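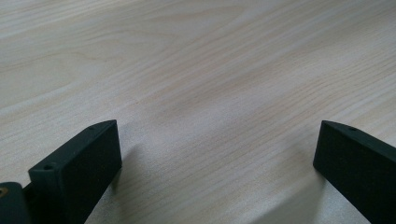 **Sindach opens the 2012s**

The cellar at Sindach has finally let go of its 2012 reds, which it has been promising us every February since we had better knees. Two wines are on offer: the estate blend, and the single-plot Zollent, which costs 30 dollars more and comes in a heavier bottle, so you can feel where some of it went.

The Zollent is the better wine — annoyingly. Dark cherry, a bit of pencil, and tannins that have calmed down at last. Give it an hour in a decanter.

Orders close Thursday at 5. Limit of two bottles per member, and yes, we do check.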